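Setting Up the Kadlec Bench Arm for PC Teardown: What I Did, Step by Step

I've had the Kadlec teardown kit on my bench since July, and enough of you have written in asking how I got it going that I'm finally putting the whole thing in one place. Part review, part how-to, mostly how-to. If you only want to know whether to buy it, skip down to the money part near the end.

Quick rundown of what you get. The kit is the arm itself, a wrist cap with the tool mount under it, a soft two-finger gripper, a driver bit holder, the control box, and a license for Atness, the software you teach it with. I paid 1,502 dollars for the lot, shipping included. Fesumel sells a bench to go with it, but I already had an aluminum one with grooves in the top and the arm's base clamps right into those, so I saved myself that bill.

Step 1. Clamp it down harder than you think

The base has two T-bolts. Slide them into the bench grooves, snug them up by hand, then go back with the hex key and give each one another good turn. Then grab the arm at the shoulder (power off!) and try to rock it. Any wiggle you feel there is going to be a lot bigger out at the wrist. I skipped this the first time and spent a whole Thursday evening blaming the software for screws it kept missing.

Run the arm's cable off to the side it's mounted on and keep it away from the work area. Leave enough slack that the shoulder can swing all the way around. Mine was too tight at first and the control box went for a little walk across the bench.

Step 2. Prep the computer

The kit doesn't do this part, whatever the box says about "full teardown." You want the tower unplugged and the power supply switch off, and hold the power button down for a few seconds after that. Take the side panel off yourself. Then lay the case down with the open side up.

I also pull the memory and the processor by hand before the arm gets anywhere near the board. The soft gripper can manage memory sticks, sort of, but it needs both latches opened first and it doesn't know when one hasn't gone all the way. The processor I wouldn't even try. Those come out in five seconds with your fingers, and they're the parts worth reselling, so why gamble?

Leave the cables in for now. You'll want the arm to learn where they are.

Step 3. Teach the home pose and the safe height

Open Atness, make a new job, and put the arm in hand-guide mode (hold the button on the wrist the whole time, it locks when you let go). Bring it over the case so the wrist is hanging above the power supply corner. That's your home pose. Save it.

Now the important bit. Find the tallest thing in the case, lower the arm until the tool is just above it, and then raise it again by a couple of fingers' width. Save that as your safe height. Every move from one spot to another happens at safe height or above, and the arm only goes down when it's directly over what it wants. Do this with the actual tool on! A bare wrist is a lot shorter than a wrist with the gripper hanging off it. 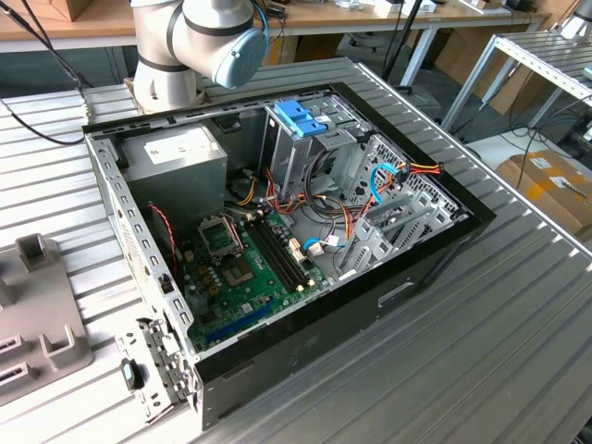 Tuấn Nông wrote in to say he sets his safe height off the drive cage every time, even when something else is taller, and then adds the difference by hand, so that he can swap between cases of the same model without teaching the whole job over. He also said the loops of power wiring are what get him, never the metal parts, and that he now presses them flat before he saves anything.

I've tried it his way since and I like it, at least for office machines that come in batches. For one-offs I still do it the long way. But yes on the wiring, a hundred times yes. Power supply leads spring back up after you push them down, and Atness has no idea they've moved. A bit of painter's tape works fine. So does a big soft twist tie.

Step 4. Teach the cable pulls

Go for the SATA cables first. They're light, the plugs are easy to grip, and if the arm misses one it just closes on air and stops. Teach each pull as three points: above the plug, on the plug, and straight back up. Set the grip to 6 on the slider. I started out way higher because I figured more was better, and all I did was squash the plug so it jammed in its socket.

Some of those plugs have a little metal catch. The gripper can't squeeze a catch and pull at the same time, so you do those by hand or you break something. I do them by hand.

The big motherboard power connector is the same story, only worse. Leave it for yourself.

Step 5. Screws

Now swap to the bit holder. You'll have to redo your safe height here, because the driver is longer than the gripper, and Atness will let you forget. It asks "Tool changed?" in tiny gray letters and carries on either way. I'd love to see that fixed.

For each screw, guide the bit in until it seats, and save the point right there. Run the first one at slow speed with your hand on the stop button. If the bit rides up out of the screw head, your point is off by a hair, so nudge it and try again. Once the first few go well you can turn the speed up a notch. I never go past the middle.

Step 6. Run it and watch it

Please don't walk off and make a sandwich. I know. I've done it. The first full run of any job needs you standing there, and so does the second if you moved the case in between. Put the tower back against a stop of some kind so it lands in the same place each time.

So, is it worth the money?

Depends how many machines you do. By my own log I've put 211 towers past this arm so far, and on the batches of matching ones it's a real help: it does the dull screws while I sort boards and label drives next to it. On mixed piles of whatever people dropped off, I'm faster alone with a screwdriver, and it isn't close.

Nesma Radwan asked me about the Lillness arm, which goes for 663 dollars without any software. I borrowed one for a weekend. It's lighter and the hand-guide feels nicer, but it sagged when I put a driver on it and I had to reteach points all day. For picking out cables only, I'd be happy with it. For screws, get the Kadlec.

Spare gripper fingers are sold in pairs, and you'll want a second pair in the drawer before you start your first big batch. Mine split along the tip right in the middle of one.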